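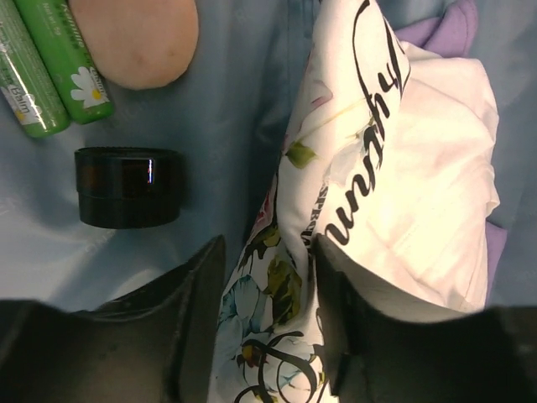 October 29, 2018 - suitcase cell, Purkis workshop

Left wrist camera is back on and the picture is so much better than it was in August! I'd had the focus set for something half a metre off, which is daft when the thing you're gripping is right up against the fingers. Now I can read "Balm" on one of the green tubes, and the floral pouch is clear enough to see which way a fold is going before I close on it. I could never do that from the side camera.

The pouch is my favourite test piece so far. It's soft, it creases differently every go, and the print is busy enough to give me something to look at when I'm lining up. The tubes are another matter. They roll if I come in too low, and if I come in too high I just pinch a bit of blue fabric and drag the lot with it. Best approach today was across the tubes, fingers square to them, slow for the last bit. I've put that in the settings file as "small round" and left "soft bag" as it was.

Grip force: knocked the current limit down to 400 mA for both. Pouch fine at that. The little black jar I haven't tried properly yet, the lid is glossy and I suspect it'll slip, so that's a job for whoever has the cell next.

Clothes

Moved on to folded clothes after lunch with the case open flat. Cream sweatshirt over the purple thing, both roughly folded. What I wanted to know was whether one gripper can take an edge of the top layer and leave the bottom layer where it is. Out of 17 tries I got a clean single layer on nine, both layers on five, and the other three I closed on nothing at all (two of those were me being impatient with the leader arm, so don't read much into it).

The hem is easier than a cuff. A cuff is thick and springy and sort of squeezes itself out from between the fingers, whereas the hem just sits there and lets you. Also worth knowing - the lining moves if you press on it, so anything I "measured" for height in there is a bit of a guess. I'd like the approach to stop on contact and not at a fixed height, and that's next on my list after the lag business.

Finger faces are getting scuffed. I don't mind scuffs on the backs but the inside faces matter, so I'm tempted by thin silicone sheet, the Rutow stuff from the drawer by the bandsaw if there's any left.

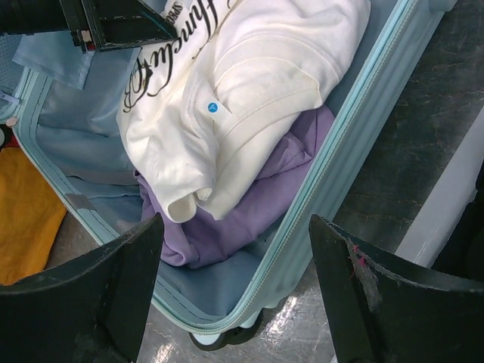 Nouhaila Bouazza: I'd hold off on the silicone. We stuck it on the Bennani gripper and it was lovely on hard things and dreadful on jersey, it grabbed the layer underneath every time. Try a strip on one finger only and leave the other bare? And stop on contact gets my vote, fixed heights have bitten me too.

Good point, one finger it is. I'll do the right one and keep the left as it is so we've something to compare against.

Both arms, case shut

Last hour went on the closed case lying on its side, both arms reaching in to its lower edge. The trouble is they want the same bit of space. The grippers come almost tip to tip in the middle, and with the lag on the right arm at 50 ms I get a twitch just as they get close, which makes me flinch, which makes it worse. I've slowed both shoulders for now. Godelieve Visser reckons the lag is the USB hub and I'm inclined to believe her, I've got a Huneo one at home I can bring in.

Checked the rail while I was there. The log says over 3,000 moves on it and the rack teeth still feel crisp under a fingernail. Cables want another clip on the right arm near the wrist, they swing out further than I'd like when it folds back.
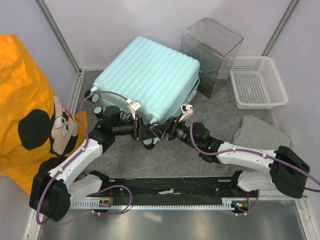 To do

Swap the hub, then rerun the lag test before touching the speeds.
Silicone on right finger, inside face only.
Jar at 400 mA, then a bit more if it slips.
Stop on contact for "soft bag" first, clothes after.
Extra clip, right arm. Rachid, did you print more of the white ones or were those the last?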